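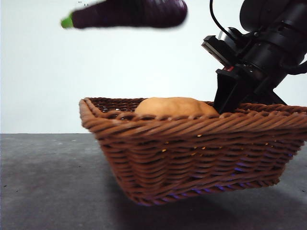
Eggplant, with the green cap on the left and the fat end on the right.

Home > Vegetable Gardening > Peppers, Tomatoes and Eggplant

Eggplants bitter and full of brown seeds – picking too late?

Asked Oct 30, 2023 | 3 answers

I grew eggplants for the first time this year, two plants of the big purple kind in a raised bed against the south side of the garage. The variety on the tag was Galtex. They grew fine and set plenty of fruit, but most of what I picked was bitter, and when I cut them open the seeds were brown and hard. The flesh had gone spongy too.

I was waiting for them to get as big as the ones at the store. A few sat on the plant for a good month after they looked purple all over. I watered every other day with a hose, less in August when we were away.

Is this the variety, the soil, or did I leave them too long? And does salting really take the bitterness out? I tried it once and the result was salty and still bitter. We are in Vurolmont, so the season is short and I start seed in January under lights.

Answer 1 (accepted, 16 votes)

You left them too long. Brown seeds mean the fruit is past it, whatever the size.

Color does not tell you much, as a purple eggplant is purple from the time it is small. Go by the skin. While it is glossy the fruit is good. Once it turns dull, the seeds are hardening and the taste goes off fast. The other check is to press with your thumb. If the flesh springs back, pick it. If the dent stays, it is overripe. If it won't give at all, leave it a few more days.

Don't wait for store size. I pick mine at two thirds of that and the plant keeps setting more. Leaving old fruit on slows the whole plant down. Use pruners and leave a bit of stem on, and watch for the prickles on the cap.

Water matters too. Going from wet to dry in August would have made it worse. Put down straw or shredded leaves and water deeply twice a week – more if it is very hot.

On salting: it pulls water out and helps with frying. It covers mild bitterness but won't rescue a fruit with brown seeds. Slice, salt, leave half an hour, then rinse and pat dry. It sounds like you skipped the rinse.

January is early for seed, by the way. Unless you have room to pot up twice they get rootbound and sulk. I start mine in the middle of March.

Answer 2 (2 votes)

Could be the variety. I had Galtex one year and didn't care for it. Switched to Sisex, which is a long thin one, and haven't had a bitter one yet. Garcia Nursery carries the plants in spring if you don't want to do seed. They also hold better in the fridge, for me anyway.

Answer 3 (0 votes)

just peel them. the skin is the bitter part

Comment on Answer 3: Peeling helps with tough skin but the bitterness in an old eggplant is mostly in and near the seeds. You can scoop those out if there is enough left to be worth cooking.

Comment from the asker: Thanks. I went out and tried the thumb test on the last three before pulling the plants and the dent stayed in all of them. They went in the compost. Will pick smaller next year and start later.

Viewed 2057 times

Related: Flower drop on eggplant in hot weather | Flea beetles on seedlings | Can I save seed from an overripe eggplant?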